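Brimiment Workplace Automation Fund
Second progress report: Grumgate site
Prepared by Raelene Pomare, operations manager, Cartwright Textile Care
07/05/2026 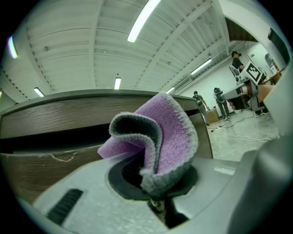
The second stage of the project has been spent almost entirely on recording. Staff at Grumgate do ordinary cloth handling jobs with the hand-held grippers, and the recordings go to our development partner, Grendley, to train the folding and sorting arms planned for the finishing line. We said in the first report that this stage would be slow to start, and it was.

Progress against the plan

The recording room is in full use. We now have 51 tasks written up and agreed with Grendley, against the 66 in the original plan. The missing ones are mostly large flat items such as double sheets and tablecloths, which need two people and more floor space than the room gives. Vaughan Baxter has asked for the use of the old packing bay for these and I have agreed in principle, subject to the electrical check.

Small cloths have gone well. Face cloths, cleaning cloths and hand towels are all recorded in folded, crumpled and part-folded states. Cloths with a different colour on each side were added at Grendley's request, as their software was confusing the front and back of plain items.

No arm has been installed yet. The first is still due in September. Grendley have told us the stand will be larger than on the drawings we submitted with the application, and the walkway beside the finishing line will have to move. The cost falls within the building works line and we are not asking for more.

Staffing

The application promised that nobody would lose their job as a result of the project, and that remains the position. Five finishing staff have moved to recording for part of each shift. They are paid at the trainer rate while they are in the room, a change made after Noeline Baxter raised it on behalf of the finishing team. It was a fair point. The work draws on what they know about handling cloth, and we had budgeted for it as if it were general labour.

The effect on the finishing line has been harder than we expected. Taking experienced people off the line for half a shift leaves it short at the busiest time, and overtime went up in the first weeks. Tane Tawhiri has since moved the recording sessions to the start of the early shift, before the first loads come through. Overtime has come down but is still above where it was before the project.

Staff have mixed views of the work. Several like the change from standing at the line. Others find it tiring to repeat one short movement many times over, and two people asked to go back to finishing full time, which was arranged. We had assumed that anyone good at the line job would be happy doing the recording, and we will now offer a trial session before anyone is moved across.

Health and safety

The main complaint has been sore wrists and forearms. The grippers are not heavy to pick up but they are awkward to hold out in front for long periods. Sessions are now broken up, with a change of task in between, and Bevan Goodwin has carried out a fresh assessment for each person.

The second concern is cables on the floor. There was one trip, with no injury. Cable covers are on order for the main crossing points, and until they are fitted we have limited the number of people working in the room at once.

Privacy

Staff asked who would see the recordings and whether they could be used to check how fast a person works. We have put in writing that they will not be used for performance or discipline. Grendley have signed the same wording. I would suggest the fund asks for this at the start from any other site doing similar work. We should have had it in place before the first session and did not.

Spending

Spending is slightly under budget overall. Wages are over, for the reasons given above, and equipment is under because the arm has not been invoiced. The full table is in the attached spreadsheet.

Next period

Finish the remaining tasks, using the packing bay if the electrical check is passed.
Move the walkway and mark the new safety area.
Agree job descriptions for the people who will work beside the arm. A draft has gone to the finishing team and their comments are due back before the summer shutdown.
Train six people in stopping, clearing and restarting the arm. Grendley will deliver this on site.

We would like a decision from the fund on one matter. The original plan counted a task as complete only when it had been recorded on both shifts. The late shift has too few finishing staff to release anyone, and we ask that recordings made on the early shift alone be accepted for the large flat items.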